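3. What we bought, and what we should have bought first

I want to spend this section on money, because when we were planning our own cell I went looking for papers that said what things cost and in what order to buy them, and I found very few.

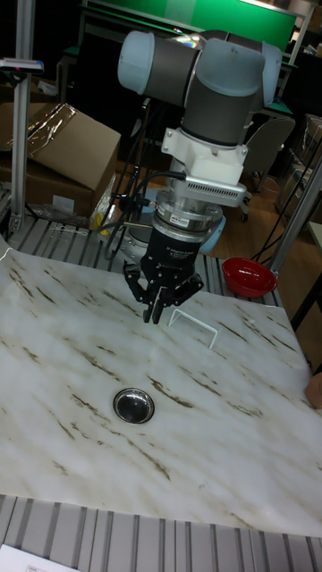 Figure 1. Work cell at the Drestthorpe lab: arm, wrist coupling and gripper over the marble-patterned tabletop.

Our first budget sheet had 12 lines on it. The arm was one line, the gripper was another, and everything else got squeezed into a line called "mounting and misc." (my fault, I typed it). That last line is the one that hurt us! By the time we had the cell running, it had split into 50 separate purchases, and Emiko Matsuda, who signed off on every one of them, still brings it up at lunch.

Take the stack at the wrist. You can't just buy an arm and a gripper and expect them to bolt together. In Figure 1 there's a white plastic adapter, then a metal coupling, and only then the black gripper body. Each layer has its own hole pattern and its own lead time, and each one adds length, so the arm you picked for its reach now has to work from higher up. We had quotes from Justisell and Omotik for the arm and compared them for weeks, and neither quote covered anything below the flange. I'd ask for that in writing now, before comparing anything else.

Cables were the other surprise. The ones looping down past the wrist in Figure 1 take up real space, and they have to be long enough for the worst pose the arm will ever reach. We ordered ours to fit the home pose (don't do this) and paid for a second set in July. Hoshino charged us $459 for the replacements, shipping included, and I thought that was fair given how many emails I sent them.

Then there's the stuff you put under the robot. We'd planned on a plain flat top, but our tasks are kitchen tasks, so we wanted a surface with a drain in it and a pattern busy enough to give the vision code some trouble. The tabletop, the slatted metal platforms and the aluminum posts came to $2,271 together. That's a lot for things I had pictured as furniture! It was still the part of the budget I'd defend hardest. The props were the cheap end of it: a red bowl, a bit of bent white wire, that kind of thing.

If I were writing the plan again, I'd give the wrist parts, the cabling and the table a line each from day one, and I'd order the wrist parts before the arm. The arm can sit in its crate for a week while you sort out the rest. We closed the purchase log on 30/12/2022, and the totals in the next section only include orders placed up to then.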